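Boards > House & Home > Bathrooms > Heated floor under tile, worth it?

stidow_sam
We're redoing the upstairs bath and my husband wants electric heat under the tile. The quote from Sturkora came in at $2,999 on top of the regular tile work. I grew up in a cold house and wore socks like a normal person. Talk me into it or out of it!

grout_expectations
Do it. We put ours in six winters ago and I'd give up the dishwasher first. That price is nuts though. I bought a Fudbridge mat kit for $1,319 and laid it myself over a long weekend, then paid an electrician to hook up the thermostat. 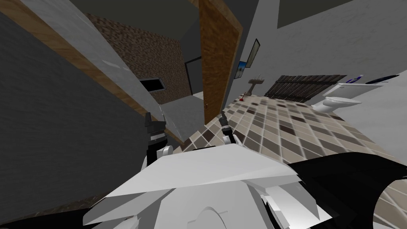
The part that took me longest was planning around the toilet flange, because you can't cut the heating wire, only the mesh. Draw it all out on paper first. I didn't and had to pull up half a row.

Goicoechea
Going to disagree with grout. I had one of those kits fail in February and there's no fixing it without breaking tile. A nice thick bath mat costs me $20 and I can throw it in the wash.

grout_expectations
Did you test the wire before and after you tiled? Most of the dead ones I've heard about got nicked with a trowel.

Goicoechea
Before, yes. After, no. So OK, maybe that one's on me. Still wouldn't do it again.

imelda_tagle
I'm in the middle on this. We have it in the main bath and love it (the dog loves it more), but we skipped it in the kids' bathroom and they've never said a word. Ours comes on at 5:30 am and shuts off once everybody's out the door. Sam, is your subfloor plywood or a slab? Slab needs insulation board under it or you're just heating the ground.

stidow_sam
Plywood, second floor. I'm calling Sturkora back Wednesday to ask what's in that number. If they won't come down I guess I'm learning to lay a mat.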